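Drirura Vorratsdosen im Test: dicht, stapelbar, beim Deckel umständlich

Gefrierdosen kauft man meist nach Preis und Größe, und beides sagt wenig darüber, wie sie sich im Alltag verhalten. Das Set von Drirura habe ich im März bestellt und seitdem in der Küche, im Gefrierschrank und für die Mittagspause im Büro benutzt. Davor hatte ich jahrelang Dosen von Lusuno, die nach und nach trüb geworden und an den Laschen gebrochen sind. Der Vergleich liegt also nahe.

Lieferumfang und erster Eindruck

Das Set gibt es in drei Größen. Ich habe mich für die mittlere und die große entschieden, die kleine fasst nur einen Rest Pesto oder eine halbe Zwiebel und war mir den Aufpreis nicht wert. Verpackt war alles in einem Karton ohne Folie. Eine Anleitung liegt bei, sie besteht aus einem gefalteten Zettel mit Symbolen für Spülmaschine, Mikrowelle und Gefrierfach. Angaben zu Temperaturen stehen auf der Rückseite, aber sehr klein gedruckt.

Der Kunststoff riecht nach dem Auspacken leicht. Nach zwei Spülgängen war davon nichts mehr zu merken.

Maße und Füllmenge

Die große Dose wiegt mit Deckel 221 Gramm. Das ist mehr als bei Lusuno, fühlt sich aber auch stabiler an. Wenn man sie voll mit Suppe am Rand anhebt, biegt sich nichts durch. Beim Volumen nehmen es viele Hersteller nicht genau und rechnen bis zur Oberkante. Ich habe bei der mittleren Dose mit Wasser auf der Küchenwaage nachgemessen: bis knapp unter den Rand, so dass der Deckel noch schließt, passen 538 Milliliter hinein. Das reicht für eine Portion Eintopf, für eine große Portion Nudeln mit Soße wird es eng.

Eine Skala an der Innenwand wäre hilfreich gewesen. Bei den alten Dosen hatte ich mir mit einem wasserfesten Stift Striche gemacht, die in der Spülmaschine natürlich verschwunden sind.

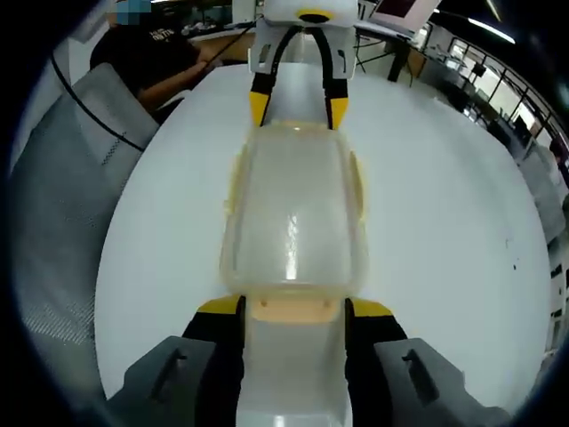 Rechteckiger Behälter aus mattem, durchscheinendem Kunststoff mit abgerundeten Ecken

Die Form ist für mich das stärkste Argument. Runde Dosen verschenken im Gefrierschrank viel Platz, und bei stark konischen Formen kippt der Stapel, sobald man die unterste herausziehen will. Von der mittleren Größe bekomme ich zwei Reihen nebeneinander in eine Schublade. Leer lassen sich die Unterteile ineinanderstellen, die Deckel müssen separat untergebracht werden. Bei mir stehen sie hochkant in einem Drahtkorb.

Dichtigkeit

Getestet habe ich mit Wasser, mit Linsensuppe und mit Salatsoße. Wasser: eine Stunde auf dem Kopf im Spülbecken, kein Tropfen. Linsensuppe: im Rucksack auf dem Fahrrad ins Büro, ebenfalls sauber. Bei der Salatsoße war nach der Fahrt ein dünner Ölfilm unter der Lasche, aber nichts in der Tasche. Für Flüssiges würde ich trotzdem weiterhin ein Schraubglas nehmen.

Der Deckel

Mein größter Kritikpunkt. Er schließt mit vier Laschen, und die gehen schwer. Die langen Seiten muss man zuerst schließen, sonst springt gegenüber alles wieder auf. Mit nassen Händen ist das lästig, und wer wenig Kraft in den Fingern hat, sollte das Set vor dem Kauf im Laden ausprobieren. Aus dem Gefrierfach kommend, muss die Dose ein paar Minuten stehen, bevor man die Laschen ohne Gewalt aufbekommt.

Die Silikondichtung lässt sich herausnehmen, am besten mit dem Stiel eines Teelöffels. Das sollte man auch regelmäßig machen, bei mir hatte sich nach einigen Wochen darunter ein dunkler Rand gebildet. Ersatzdichtungen bietet Drirura im eigenen Shop an, allerdings nur im Zehnerpack.

Spülmaschine und Mikrowelle

Ich spüle bei 60 Grad im oberen Korb. Verzogen hat sich bisher nichts. Tomatensoße hinterlässt einen orangefarbenen Schleier, den habe ich mit Natron und einem Tag auf der Fensterbank weitgehend wegbekommen. Curry habe ich nach dieser Erfahrung nur noch in Glas aufbewahrt. In der Mikrowelle bleibt der Rand griffig, der Boden wird heiß.

Alternativen

Wer ohnehin nur einfriert und nichts transportiert, kommt mit den einfachen Dosen von Sowah günstiger weg. Deren Deckel wird aufgedrückt, geht leicht ab und ist nicht auslaufsicher. Die Glasformen von Kastlow sind hygienischer und können in den Ofen, wiegen aber ein Vielfaches und scheiden fürs Fahrrad aus.

Fazit

Pro: dicht, stabil, gute Raumausnutzung, Dichtung herausnehmbar
Contra: schwergängige Laschen, keine Skala, Ersatzdichtungen nur im Zehnerpack

Vier von fünf Punkten. Die mittlere Größe würde ich wieder kaufen, die große nutze ich seltener als gedacht.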